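索克比议长宣布参选，“七项承诺”只见标题不见账

索克比（Sorkby）议会议长上午在弗卢萨（Flusar）广场宣布参选市长，现场横幅写着“换一种速度”。他在议长位置上已经坐了两届，究竟要换掉谁的速度，演讲里没有交代。

竞选团队称到场支持者有900人。本站记者在广场待到散场，没有看到任何登记或清点的办法，这个数字只能算团队自己的说法。

演讲重点是所谓“七项承诺”，包括延长通往卢区（Lu）的公交线路、冻结市政停车费、翻修伊森特（Isent）码头等。其中4项与上一次竞选时的传单几乎一字不差，码头翻修更是在两份旧预算里都出现过，至今没有公布施工单位。问到钱从哪里来，发言人答复“细则将在适当时候公布”。上次听到这句话，也是在选举前。

公交延长线听上去最受欢迎，也最经不起追问。卢区居民眼下要换乘2次才能到市政厅，议会里关于这条线的提案曾两度列入议程，又两度被推迟，而排定议程的正是议长本人。演讲中，他把延误归咎于“官僚惯性”。

议长参选期间是否暂离职务，同样没有明确答案。议会规则并不强制他这样做，但由候选人主持预算辩论，很难让对手心服。反对派已要求他在三月的会议前作出书面说明，议长办公室只表示“已收到来函”。

现任市长尚未表态是否寻求连任。市长阵营中有人私下欢迎这场竞争，理由是议长的表决记录足够长，翻起来不愁没有材料。这话同样带着算盘，读者不妨一并打个折扣。
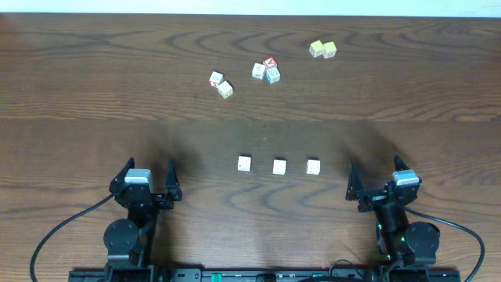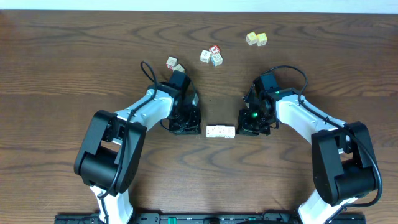
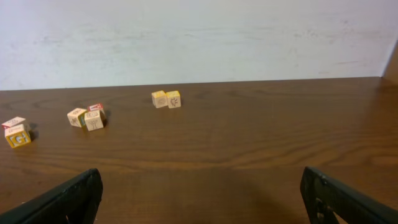 木纹桌面

接下来看什么

候选人登记将于三月截止，竞选开支申报表随后公开。团队说广场活动的费用全部来自小额捐款，届时可以对照申报表核实。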